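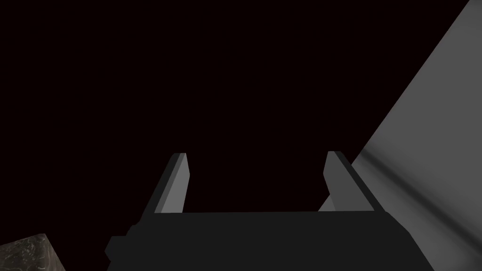

Fig. 1. Gripper against a dark background.

4. Leveling and Hanging the Sala Wall Shelf

Complete Section 3 (bracket assembly) before starting. The rated load is 300 N per bracket, spread evenly. The rating applies to masonry and to timber studs only.

CAUTION: Check for pipes and cables before drilling. Do not drill directly above or below a socket or switch.

4.1 Hold the wall rail at the chosen height and place a spirit level on its top edge.

4.2 Mark the two outer holes with a pencil. Remove the rail.

4.3 Drill the outer holes to the depth shown on the anchor packet. Clear the dust.

4.4 Insert the anchors until flush with the wall. Fit the rail and drive both screws, stopping while the rail can still be shifted by hand.

4.5 Check the level again, adjust, and tighten. Drill and fit the center hole last.

NOTE: On plasterboard with no stud behind it, use the Zekance cavity anchor kit (sold separately). The reduced load in Table 3 then applies.

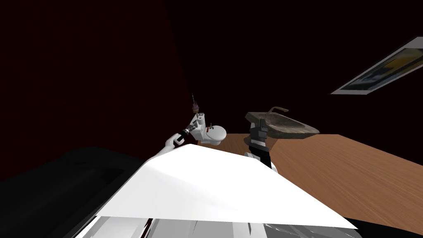 Fig. 2. Picture frame on a dark wall, seen at a steep angle.

4.6 If a picture or mirror already hangs on the same wall, leave enough clearance to lift it off its hook once the shelf is up.

4.7 Lower the shelf board onto the brackets. The slotted face goes down. Push the board back until it meets the rail.

4.8 Fit the locking screws from below, using the 2 mm hex key. Hand-tighten only. Power drivers will strip the inserts.

CAUTION: Do not load the shelf until all locking screws are fitted.

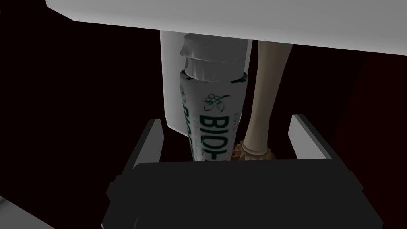 Fig. 3. White bottle with stepped cap, close beneath a light-grey surface.

4.9 Where a second shelf is fitted below, measure the tallest item to be stored there and add 3 cm before marking the lower rail. Repeat steps 4.1 to 4.8.

4.10 Retighten all screws after two weeks of use, then once a year.

For replacement hardware, contact Nometti Parts and quote the code on the rail. Text: Eirini Vlachopoulos. Technical check: Chrysanthi Tzanetos.

Last updated: December

This site uses cookies to remember your language and region. Accept | Manage settings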